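Posden Rule (robotics)

The Posden rule is a bit of shop-floor good practice for tabletop robot arms, and I've been cleaning up this entry for a while now, so bear with me! In its short form it says that an arm working near people should slow down before its fingers go into or around anything. Juraj Štefanec wrote the first version at Kollár, where it filled 2 pages (the second was mostly about cables).

The usual numbers are 600 millimeters per second for open travel and 40 once the gripper is close to the object. I like how plain that is. You can teach it to a new hire over coffee, and they'll still remember it in October.

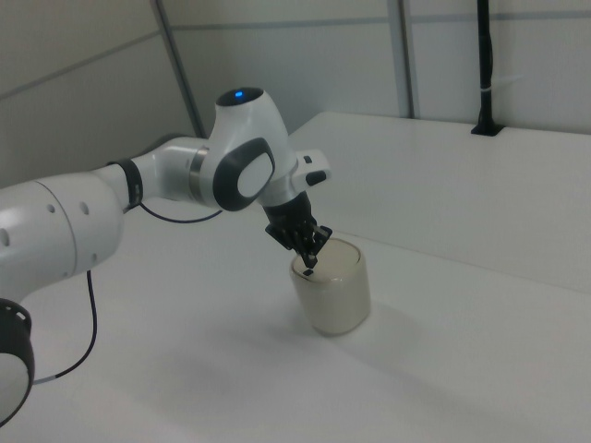
Cables get their own section, and I think it's the best part. Leave enough slack for the wrist to turn all the way, but keep the loops away from the fingers, and check them again whenever you change the tool. Status lights should stay where the operator can see them – no stickers, please!

Cristóvão Loureiro's revision for Emis, dated January 15, 2022, grew to eight pages and added a checklist for restarting after a stop. Urkov still uses the older text. The two versions disagree on who may clear a stop, and I haven't found a source that settles it.

See also: Gripper guarding; Speed limits; Cable care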